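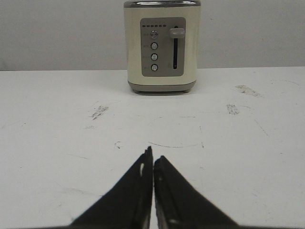
Kitchen and Dining Room Check, Drinix Supper House, Giltville

Date of the visit: 2025-09-25
Visit made by: Fledeck food safety service, Wike office
Kind of visit: full check during opening hours, lunch service included
Last full check: January
Seats in the dining room: 65

How to read this list. Every point has a result, which is Yes, Partly, No or Not checked. After the result I write a comment where there is something to say. If there is no comment, the point was in order and I had nothing to add. The points marked "Repeat" were also written in the January list.

Drinix serves small plates for sharing, with a short list of bigger dishes in the evening. This matters for the check, since small plates mean many cold items prepared in the morning and taken out of the fridge many times in the day.

1. DELIVERIES AND DRY STORE

1.1 Deliveries are checked on arrival and the temperature is written down.
Result: Partly
The fish and meat deliveries are written down very well, with the time and the initials. The dairy delivery is not written on most days. The kitchen told me that the dairy driver comes before opening and leaves the boxes inside the back door. Please agree another hour with the driver, or give one person the duty to measure the dairy as the first job of the morning.

1.2 Food is kept off the floor.
Result: No (Repeat)
Two sacks of rice and one sack of onions were standing directly on the floor of the dry store. There is free room on the lowest shelf. They were moved while I was there.

1.3 Opened packets are closed again and labelled with the opening day.
Result: Partly
Flour, semolina and sugar are in closed boxes with labels. The dried peppers and the nuts were in the supplier's bag with the top folded over. See also 5.2 about nuts.

1.4 No signs of pests.
Result: Yes
The bait boxes are in their places and the contractor's sheet is signed. The brush strip under the back door is worn at the left corner and light can be seen through it. I don't count this as a failure today but it should be changed before the cold weather.

1.5 Old stock is used first.
Result: Yes

2. FRIDGES AND FREEZERS

2.1 All fridges hold the food at the correct temperature.
Result: Partly
The walk-in fridge showed 4 degrees on the display and my own probe gave the same. The low fridge under the cold plate counter was warmer than the limit which Drinix has written in its own food safety folder. Its door was opened all the time during lunch, so I measured again after service and it had come down, but slowly. The door seal is split at the bottom. Order a new seal, and until it is fitted keep the fish plates and the soft cheese in the walk-in and bring out smaller trays.

2.2 Raw and cooked food are separated.
Result: Yes
Raw meat is on the lowest shelves with a tray under it. The marinated chicken was covered and labelled. Good work here, in January this was the weakest point of the whole list.

2.3 Prepared food has a date label.
Result: Partly
The labels are used, but on several tubs the pen had become impossible to read from the moisture. The pickled vegetables and the green sauce had a label on the lid only. Lids change places in washing up! Put the label on the side of the tub.

2.4 Temperature sheet is filled in twice a day.
Result: Yes
I looked at the sheets back to the start of summer. Some evenings all the fridges have exactly the same number in the same handwriting. I ask the team to write the number they read, even if it is not a nice number. A true bad number helps to repair a fridge in time.

2.5 Freezers are free of thick ice and food is wrapped.
Result: Yes
The bread freezer should be defrosted in the next weeks.

3. COOKING AND HOLDING

3.1 A probe thermometer is available, clean and tested.
Result: Partly
There are two probes. One was tested in iced water and was correct. The other had an empty battery and was lying in the drawer with the ladles. Wipes for the probe were at the grill but not at the stove.

3.2 Core temperature of meat dishes is checked.
Result: Yes
I watched the lamb skewers and the pork belly being checked. The cook on the grill explained the limits to me without looking at the wall chart.

3.3 Rice is cooled quickly and used the next day at the latest.
Result: No
Cooked rice for the stuffed peppers was left in the deep pot in which it was cooked. In a deep pot the middle stays warm for a very long time. Spread it in flat trays, put the trays in the walk-in when the steam is gone, and write down the time of start and the time of finish. The batch was thrown away in my presence.

3.4 Hot food is held hot during service.
Result: Yes
The bean stew and the tomato sauce were both well over the limit.

3.5 Frying oil is checked and changed.
Result: Yes
The croquettes and the fried squid share one fryer. This is allowed, but it must be written in the allergen folder (see 5.3).

4. CLEANING AND WASHING HANDS

4.1 Hand basin has hot water, soap and paper towels.
Result: Partly
The kitchen basin was complete. At the basin behind the bar the soap was finished and there were lemons in the bowl of the basin. A hand basin is for hands only.

4.2 Boards and knives are separated by colour.
Result: Yes
The green board has deep cuts and should be replaced. The white one is the next candidate.

4.3 Cleaning spray is used with the correct contact time.
Result: Partly
Two of the staff wiped the spray off at once. The bottle asks for a waiting time. I suggest to write it in large letters on a piece of tape and fix it on the bottle.

4.4 Extractor filters are clean.
Result: No (Repeat)
There was grease on the filters over the grill and drops were forming at the lower edge. This is a hygiene point and also a fire point. The cleaning plan says weekly, and the last signature is older than that. To be done before the next evening service.

4.5 Dishwasher reaches the correct rinse temperature.
Result: Yes

4.6 Cloths are changed.
Result: Yes
Paper is used for raw meat areas, cloths for the rest.

5. ALLERGENS

5.1 The allergen table agrees with the menu of the day.
Result: Partly
The printed table was correct for all the regular plates. The two plates on the blackboard, aubergine with sesame and the mussels, were not in it. A blackboard plate needs the same information as a printed plate. It can be one handwritten sheet behind the bar, if somebody keeps it up to date.

5.2 Nuts and sesame are stored and handled apart.
Result: No
The almonds for the romesco sauce were on a shelf over the open salt tub, and crumbs had fallen on the lid. Move them to the lowest shelf in a closed box with their own scoop.

5.3 Shared fryer and shared grill are mentioned in the folder.
Result: No
The grill is mentioned, the fryer is not. Guests who avoid fish or gluten must be told before ordering croquettes.

5.4 Waiting staff know what to do when a guest asks.
Result: Yes
I asked two waiters. Both said that they don't guess and they go to the kitchen with the question. One of them wrote the allergy on the ticket and also said it aloud at the pass. Please keep this habit, it is a very good one.

6. DINING ROOM AND EXITS

6.1 Ways to the exits are free.
Result: Partly
The front is free. The rear exit opened easily, but two high chairs and a folded table were stored in the passage. They must go to another place for good, also at quiet hours.

6.2 Fire extinguishers and fire blanket are in place and in date.
Result: Yes
The blanket is hanging by the grill and can be reached without passing the flame.

6.3 Emergency lights work.
Result: Not checked
The test key could not be found. Please test and send the result to Fledeck together with the answers to this list.

6.4 Floor is even and not slippery.
Result: Partly
The loose tile between bar and kitchen moves under the foot. Waiters step over it with full hands because they know it, but a new waiter will not know it.

6.5 Candles on tables stand in a stable holder.
Result: Yes
The glasses are heavy and deeper than the candle.

7. PAPERS AND TRAINING

7.1 Food hygiene certificates of the staff are available.
Result: Partly
One new kitchen helper has started and is not yet trained. Until then this person should wash and peel, and not prepare cold plates alone.

7.2 Accident book is available.
Result: Yes

7.3 Sickness rule is known.
Result: Yes
The rule is on the wall in the changing room in three languages.

WHAT MUST BE DONE, AND WHEN

Before the next evening service: extractor filters (4.4), almonds (5.2), rear passage (6.1), soap at the bar basin (4.1).
Within 4 days: rice cooling sheet (3.3), fryer in the allergen folder and blackboard plates (5.1, 5.3), battery for the second probe (3.1).
Within 15 days: seal of the low fridge (2.1), loose tile (6.4), emergency light test (6.3), training of the new helper (7.1), green board (4.2).
Before winter: brush strip at the back door (1.4).

General comment: The kitchen was busy and friendly, and all my questions were answered. The main danger I see is the cold side. The hot dishes are under good control, but the cold plates depend on a tired small fridge and on labels that wash off. If the owners can buy only one thing this season, I would advise a new low fridge in place of another repair after this one.

A short second visit will be made for the "No" points only. Please have the temperature sheets and the cleaning plan ready on the bar, so that I don't need to disturb the cooks.

© Fledeck, Wike office | Contact | File 339 | Back to top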